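Home | Local | Culture | Sports | Contact

Reading corner opens in the Nallville lounge

October 16, 2020
By Mererid Ruddock

NALLVILLE. The residents of the Ollby building have now a place where they can leave a book they finished and take another one. The exchange has no cards and no fines, and it is open during the same hours as the lounge.

The collection started with 381 books, most of them paperbacks. Crime stories are the largest part.

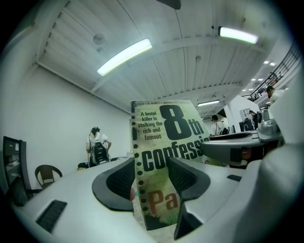
A thriller with "8th" in large print on the cover.

The idea came from the residents' group Erero, which asked for donations in the summer. It received more boxes than it expected, and many titles came more than once. Each person may take 2 books at one time, and there is no date for the return.

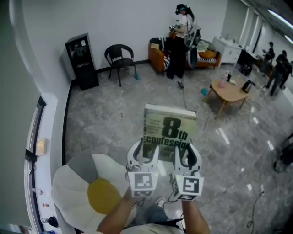 The group wants that people stay and read, and do not only pick up a book and leave. For this reason the lounge keeps its furniture as it was before the exchange. Readers can choose between the orange sofa and the black woven armchair next to the water dispenser, and the seat cushion in the form of a flower is already popular with the children. Food is not permitted.

Books with missing pages or strong smell are not accepted. Schoolbooks should go to the Sastry bookstore, which collects them separately. The group hopes to reach 1000 titles in December, and it is looking especially for novels in large print and for stories in other languages.

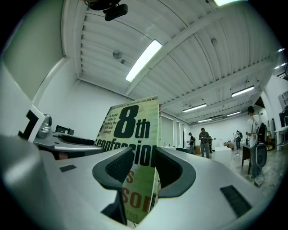 How to donate

Donations can be left at the front desk of the Ollby building. Please do not leave boxes in the hallway. For more than one box, write first to the group, so that someone can help with the carrying.

14 shares | 3 comments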